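Windscreen washer fluid

Windscreen washer fluid, also called screenwash, is a liquid used for cleaning the windscreen of a motor vehicle while it is being driven. It is kept in a tank, normally under the bonnet, and an electric pump sends it through thin hoses to the nozzles. In many cars the same tank also serves the rear window, and in some models the headlamps.

Composition

Most washer fluids are a mixture of water, alcohol and a small part of detergent. The alcohol lowers the freezing point, and the detergent loosens grease, insects and road dirt. Dye and perfume are often added, although they have no cleaning effect. 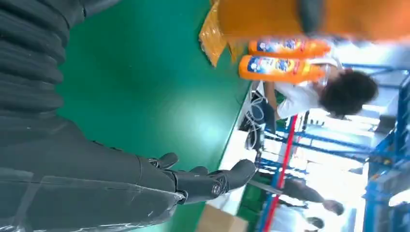 The dye is there mainly to help the driver to see what is in the tank and to tell the fluid from plain water. Blue, green and pink are common, but the colours do not follow a general standard, and a colour alone does not show the freezing point. What matters for the eye is contrast. Black fingers over a bright green surface are easy to notice, and in the same way a strongly dyed liquid shows well through the pale wall of a tank.

Packaging and sale

Washer fluid is sold ready for use or as a concentrate, which the driver mixes with water. The regional brand Jurnum, which is made by Pevia, is sold in 549 petrol stations and car shops. It exists in 2 versions, one for summer and one for winter. 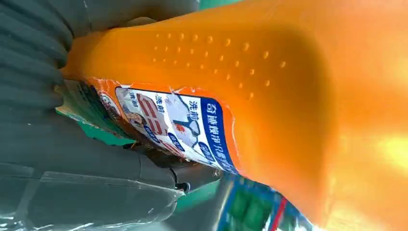
Containers for car liquids must be easy to pour from, also with cold or oily hands. A handle is usual on the larger ones, while smaller bottles depend on the shape and surface of the body. Small raised dots in staggered rows, as on the orange bottle, are one form of grip texture. Pevia introduced a narrower neck for Jurnum after complaints that the concentrate was spilled during filling.

Use in winter

Fluid that is too weak can freeze in the nozzles, in the hoses or – less often – in the pump. When a car has been filled with summer fluid, it is advised to use up most of it before the winter type is added, as the remaining liquid weakens the mixture.
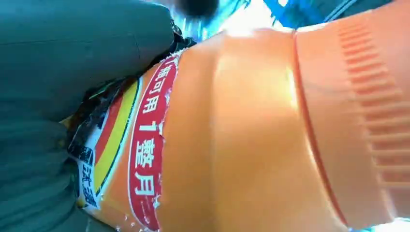

Riviere has objected that this advice is too simple, and that drivers should test the mixture in the tank before the first frost. The test needs only a few drops and a small hand-held instrument.

Insurance and road safety

In many countries a driver must be able to clean the windscreen, and an empty tank can lead to a fine. The breakdown insurer Clalport recorded 28 call-outs for frozen washer systems in one March.

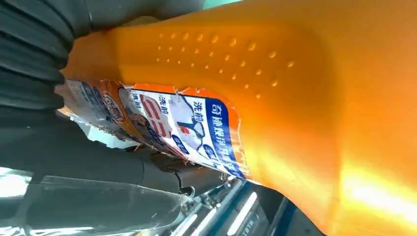

Photo: Clalport press archive

Damage to the pump from freezing is often treated as a matter of maintenance and is then not covered by the policy. Conditions differ between insurers – some pay for the towing but not for the repair.

See also: Windscreen wiper, Antifreeze, De-icing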